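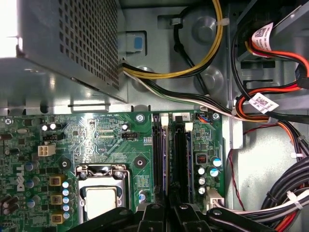
September, 9:40 pm. Braltow hum log, continued. The tube preamp still hums at the same pitch it hummed at in the spring, and I have now spent more on fixing it than Khôi paid for it. Tonight was heater wiring. I pulled the old runs and twisted new ones tight, well away from the input stage, and tied them down every place I could reach. My lead dress has never been pretty. Whoever did the PC case got by with one small white tie on the yellow and black bundle and let it loop across the metal, and I'm told computers work fine. Audio is less forgiving, or I am worse at it.

Hum after rewiring: lower with the volume down, same as ever with it up. So the heaters were guilty of something, just less than I'd charged them with.

Next suspect is the ground. Cúc says star ground at the first filter cap. Maximiliano says star ground at the input jack. Both drew me diagrams on the back of the same Bratamcombe parts invoice, and the diagrams disagree about where the chassis is.

Tried Cúc's first, as her drawing was legible. Lifted the jack ground, ran one new wire back. Hum dropped enough that I could hear the hiss, which I had not budgeted for.

Plate resistor on V1 measured 1,019 ohms on the bench. Wrong drawer - should be a hundred times that. Replaced. Whoever refiled the 1k bag, I forgive you, and it may have been me.

To do:
Swap V1 with the spare Khoa left
Try 20 ohms between signal ground and chassis
Ask Lăcrămioara for the scope back
Return Maximiliano's diagram without comment

B+ bleeds down slowly, still 70 volts on it when I went to close up. Leave the cover on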